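**Ticket 79 – Scoreboard and shot clock out of step, Galby Sports Hall, Court 2**

Status: Open, awaiting part
Opened by: Mwajuma Lyimo, facility operations
Equipment: Namonero wall scoreboard, two shot clock units, one control desk

**Reported problem**

During league play the shot clock above the east basket ran behind the game clock. The delay was not present at tip-off and grew through each quarter. The west unit kept correct time. Officials used a hand-held timer for the remainder of the game.

**2 August 2024 – first visit**

The control desk was restarted and both shot clocks were paired again. The east unit kept time for 19 minutes and then began to lag. Swapping the two units between baskets did not move the fault: the lag stayed at the east end. The units themselves are therefore considered sound.

The desk software was one release behind. It was updated with the approval of the hall manager, Bijan Ebrahimi. No change was observed.

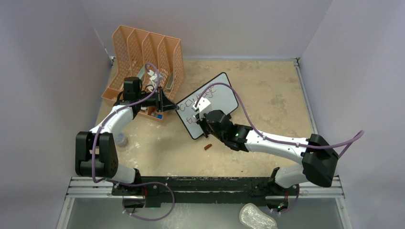
Radek Kadlec

**Second visit**

The signal cable to the east basket was tested from the desk to the junction box under the bleachers, and no fault was found. From the junction box to the backboard the signal dropped repeatedly. The run is 100 feet long and passes behind the folding bleachers. The outer cover is worn where the bleachers close against the wall.

A temporary cable was laid along the baseline and taped down. With this in place, 200 start and reset commands were sent from the desk and all were received at the east unit. The temporary cable was removed afterward, as it may not remain on the floor during play.

**Action required**

- Replace the cable from junction box to east backboard. Order placed with Sedar; delivery date not confirmed.
- Route the new cable above the bleachers in a closed channel.
- Keep the east shot clock switched off until the work is signed off.

**Comment – Shahla Yazdani, league office**

The league has been informed. Games on Court 2 may go ahead with a hand-held timer, provided both teams are told before warm-up. Please confirm whether Court 1 uses the same cable route.

**Reply – M. Lyimo**

Court 1 is wired from the ceiling and is not affected.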